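Leave the mess in

I have an argument with Daryna Tkachenko that has been running since August, and I'm going to have it here where she can't interrupt. It's about what counts as a bad example.

If you've never collected demonstrations for a learning system, the work is mostly repetition. You pick a task, you run the arm through it, you reset, you go again. Our target for the Humen set was 1,000 runs of simple pickups, some at table height and some right down at carpet level (which is where things end up in real life, ask anyone with kids).

Daryna wants those runs clean. I want the bubble wrap left on the floor.

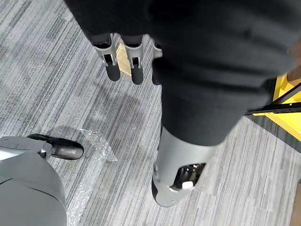 What clean data costs you

At my last job, at Faltano, we tidied everything. Same table, same lamp, same spot for the object. We threw out more than 300 runs because a sleeve had bunched up or somebody's shoe was in view. The scores looked gorgeous! Then we moved the arm to a room with a different carpet and it was hopeless, and I spent a miserable couple of weeks explaining that to people who had paid for it.

So when Normand Simard set up our room here, I begged him to leave it looking like a place where people put stuff down. Boxes on the shelves, footwear on top of a bin, little metal parts spread about wherever they landed.

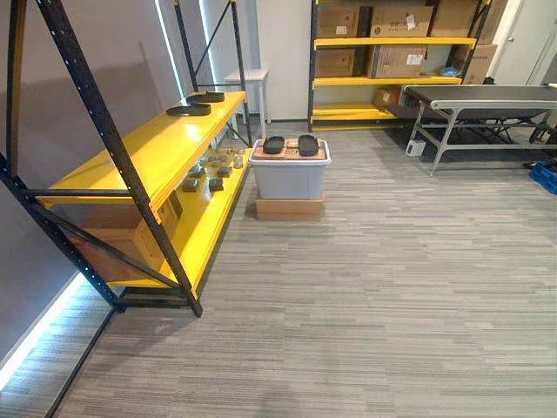 Normand grumbled, and fair enough, he's the one who has to find things in there. But a room like that gives the system a lot of background to learn to ignore, and I'd sooner it did that learning with us than in a customer's stockroom.

Clear plastic is my favourite case. It's a pain. On a striped carpet you hardly see the sheet at all, you just see the stripes go funny and a bit of shine. Daryna says that makes it noise. I say a machine working near the floor is going to meet plastic wrap sooner or later, and I'd like it to have met some already.
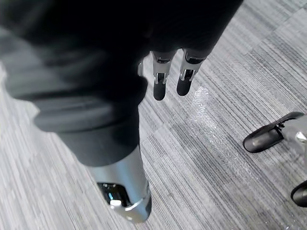 Working at floor level, with clear plastic on the carpet by the fingers.

She does have a point about labelling, and I'll give her that one. A messy run with no note attached is close to useless. At Zetel they apparently have 2 people check every run, and we have 3 people in total, so our notes are patchy and I'm the worst offender. If you keep the mess you have to write it down, and writing it down is dull.

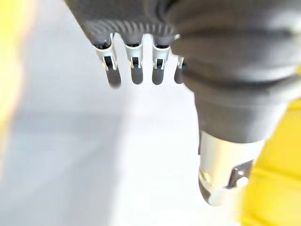 Where we still disagree is the wrist camera. Daryna would drop any run where the hand blocks most of the view, and she has a whole folder of them waiting for the chop. I look through that folder and see ordinary working conditions. The thumb looms over the right half of the picture, a fingertip goes soft and blurry, there's a smear of yellow at either side that I couldn't name for you, and the pale surface underneath is washed out. Well, that's what the wrist sees when it's busy. Train only on the pretty views and you've taught it about a camera it doesn't have.

We've settled on keeping both piles for now and training on each. Daryna has bet me lunch on hers. I've already picked the restaurant.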